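4. Operating rules for shared collection spaces

The rules in this section cover hand-held gripper recording in rooms where other work is going on at the same time. We wrote the first version in February, before the second round of recording, and revised it twice. They sit alongside the general safety rules of each building and do not replace them. Where the two disagree, the stricter one applies.

4.1 Scope

A hand-held gripper has no motors driving it through the room, so most of the guidance written for robot arms does not apply directly. There is no fenced cell and no emergency stop. The hazards that remain are ordinary ones: trips, pinched fingers, dropped tools, and an operator who is watching the fingers of the gripper and nothing else. A second group of problems concerns the data. A wide-angle camera on the tool records a large part of the room, including people who are not taking part.

We applied the rules at two sites, Naylor and Misdale. Naylor is a single large open room. Misdale is a set of smaller rooms joined by a corridor. In total, 338 episodes were recorded under the final version.

4.2 Before recording

Each session has one operator and one floor lead. The floor lead may run other tasks but may not hold a gripper while someone else is recording. At the start of a session the floor lead walks the room with the operator and agrees on the working area and the route in and out of it.

Cables are the item most often written up in our session logs. The rule is that a cable crossing a walking route must be taped, covered, or moved. Cables inside a work area where people are seated may stay as they are, provided no one carries a gripper through that area. In an early version we asked for all floor cables to be covered. Freya Goodall, who led the floor at Naylor, reported that people skipped the step when equipment was being set up and taken down many times a day, and the narrower rule was followed more often.

Cables attached to the gripper itself are treated separately. They must have enough slack for the full reach of the task and must not pass between the fingers. The operator checks this by opening and closing the gripper 5 times before the first episode.

Marker boards and printed fiducials used for calibration are placed on a stable surface before the session and are not moved until it ends. If one is bumped, recording stops and calibration is repeated. Mobile robots sharing the floor are parked and switched off unless they are part of the task.

4.3 During recording

Operators work for no more than 90 minutes before a break. Bystanders may stand near the operator, but they should speak before stepping into reach of the tool. We do not set a fixed distance. At Misdale the rooms were too small for the distance we first chose, and the rule was broken so often that it stopped meaning anything.

An operator who needs to walk between stations lowers the gripper to waist height and looks up. Frames captured during the walk are kept, but they are labeled as transit and left out of training.

4.4 People in view

All faces are pixelated before a recording leaves the collection machine. This applies to operators, staff, and visitors alike, whether or not they have signed a consent form. The step runs in Sukia, the tool we use for review, and a reviewer then checks a sample of 1000 frames from each batch by eye. Figure 3 shows a frame from a shared room after this step. A person at close range takes up the right edge of the view while others work farther back. Both cases have to be handled, and they fail in different ways. Faces at close range are distorted by the lens and may be only partly in view. Faces at a distance are small and often turned away.

Pixelating faces does not remove everything that could identify a person. Badges, notices on walls, and the contents of monitors are also recorded. The reviewer marks any frame with readable personal details, and the whole episode is held until the area has been masked. Tayla Treloar maintained the list of held episodes and decided on release.

4.5 Records and exceptions

Session logs are kept in Ikonon with the episode numbers, the names of the operator and floor lead, and any stoppage. A rule may be set aside for a single session if the floor lead writes down which one and why before recording starts. Exceptions granted after the fact are logged as breaches. We found this distinction useful when revising the rules, as the exceptions pointed to wording that did not fit the rooms and the breaches pointed mostly to training.

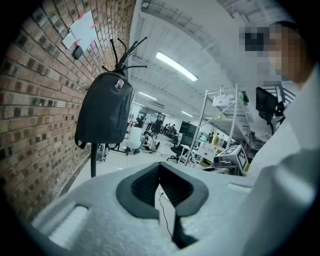
Figure 3. View from the gripper camera in a shared room, with the face of the nearest person pixelated.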